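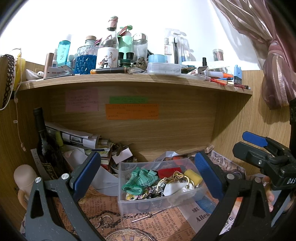

Hábitos de estudio y organización del tiempo en estudiantes de primer curso
Trabajo final de la asignatura Métodos de Investigación Social
Autores: Vangelis Stefanou y Olumide Effiong

1. Introducción

El paso del bachillerato a la universidad supone un cambio en la forma de organizar el tiempo. En el instituto el horario está casi cerrado y las tareas se entregan de un día para otro. En la universidad hay menos horas de clase, los plazos son más largos y una parte importante del trabajo se hace fuera del aula. Muchos estudiantes llegan sin haber planificado nunca un trimestre completo.

Nuestro trabajo parte de una pregunta sencilla: cómo reparten el tiempo de estudio los alumnos de primero y qué relación tiene ese reparto con la sensación de llegar o no llegar a los plazos. No medimos el rendimiento académico. Al principio pensamos en pedir las notas, pero la profesora nos recomendó dejarlo fuera por motivos de privacidad y porque la muestra era pequeña.

2. Marco teórico

La bibliografía que consultamos distingue entre planificación a corto plazo (el día o la semana) y planificación a largo plazo (el trimestre o el curso). Son dos destrezas diferentes y una persona puede manejar bien la primera y mal la segunda. También usamos el concepto de procrastinación, que entendemos como el aplazamiento voluntario de una tarea aun sabiendo que ese retraso traerá consecuencias negativas.

Otro concepto que nos resultó útil es el de estudio distribuido, es decir, repartir el repaso de una materia en varias sesiones separadas entre sí. Lo contrario sería el estudio concentrado, que en las entrevistas aparece casi siempre con el nombre de «atracón».

3. Metodología

Combinamos un cuestionario y un conjunto de entrevistas. El cuestionario se pasó en marzo, al final de las clases de la mañana, a estudiantes de primero de la residencia Pangaribuan y del edificio Arard. Recogimos 56 cuestionarios válidos. Se descartaron los que tenían páginas en blanco y uno que había rellenado un alumno de tercero.

De las personas que respondieron, 15 aceptaron además una entrevista de media hora. Las entrevistas se hicieron en la habitación de cada estudiante o en la sala común, según prefiriera. Vangelis hizo las de Pangaribuan y Olumide las de Arard. Se tomaron notas a mano – no se grabó audio – y cada entrevista se pasó a limpio el mismo día.

El cuestionario tenía cinco bloques: datos generales, horario habitual, herramientas de planificación, lugar de estudio y percepción de los plazos. Las preguntas del último bloque se respondían en una escala de 1 a 5. Antes de pasarlo hicimos una prueba con dos compañeros de clase y cambiamos la redacción de dos preguntas que se entendían mal. La pregunta sobre las horas de estudio, por ejemplo, no aclaraba si había que contar el tiempo de clase.

4. Resultados

4.1 Horario

La franja de estudio más mencionada es la que va de las seis de la tarde a la hora de cenar. La segunda es la noche, después de las diez. Muy pocos estudiantes estudian por la mañana antes de clase, y los que lo hacen suelen vivir lejos del campus y aprovechar el trayecto en tren.

Varios entrevistados dijeron que su horario cambia por completo en las semanas de exámenes. Una alumna de Arard lo explicó así: «En octubre estudio cuando me apetece y en enero estudio cuando estoy despierta». Este cambio brusco aparece también en el cuestionario, donde casi todos marcan más horas en época de exámenes que en una semana normal.

4.2 Herramientas de planificación

La agenda del móvil es la herramienta más utilizada, seguida de la agenda de papel. Un grupo más pequeño usa Prornport, la aplicación que la facultad recomienda en la jornada de bienvenida. Quienes la abandonaron comentan que había que introducir a mano todas las entregas y que los avisos llegaban demasiado pronto, cuando todavía no pensaban ponerse con la tarea.

Un resultado que no esperábamos es que la mayoría apunta las fechas de entrega, pero no las fechas en que va a empezar a trabajar. La agenda funciona como un registro de plazos. En las entrevistas preguntamos por ello y la respuesta más común fue que nunca se les había ocurrido anotar un comienzo.

4.3 Lugar de estudio

La mayor parte de los encuestados estudia en su habitación. La biblioteca se reserva para los trabajos en grupo y para los exámenes. Los motivos para quedarse en la habitación son la comodidad, el silencio y tener los apuntes a mano. Entre los inconvenientes se citan el móvil, la cama y la falta de sitio en la mesa, que en muchos casos sirve también para guardar objetos personales. 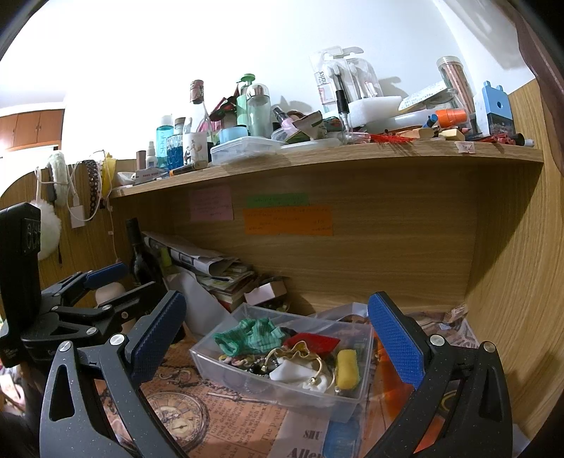 Figura 1. Mueble de escritorio de madera clara, con el estante superior lleno.

Quienes alternan dos lugares de estudio dicen concentrarse mejor, aunque no podemos saber si es un efecto del cambio de lugar o si las personas más organizadas tienden a alternar.

4.4 Percepción de los plazos

En la escala de 1 a 5, donde 5 significa «siempre llego con tiempo», las respuestas se agrupan en el centro. Las puntuaciones más altas corresponden a estudiantes que revisan su agenda al menos dos veces por semana. El tipo de herramienta, en cambio, no parece marcar diferencias.

5. Discusión

Los datos apuntan a que el problema principal de los estudiantes de primero está en el comienzo de las tareas largas. Saben cuándo hay que entregar un trabajo, pero les cuesta dividirlo en partes y asignar un día a cada una. Esto encaja con la distinción entre corto y largo plazo que recogimos en el marco teórico.

También creemos que el taller Prurnano, que la facultad ofrece en septiembre, llega demasiado pronto. Los entrevistados que asistieron apenas recordaban el contenido. Varios dijeron que les habría servido más en noviembre, con las primeras entregas ya encima.

6. Limitaciones

La muestra es pequeña y procede solo de dos edificios, así que los resultados no se pueden extender al conjunto de la universidad. Los alumnos que viven con su familia están poco representados. Además, las horas de estudio son declaradas por los propios estudiantes y es posible que algunos las hayan redondeado hacia arriba.

7. Propuestas

Proponemos trasladar el taller a noviembre e incluir un ejercicio práctico en el que cada alumno divida una entrega real en fases. Proponemos también que las guías docentes de primero indiquen una fecha orientativa de inicio para los trabajos largos, junto a la de entrega.

Anexo 1. Cuestionario
Anexo 2. Guion de las entrevistas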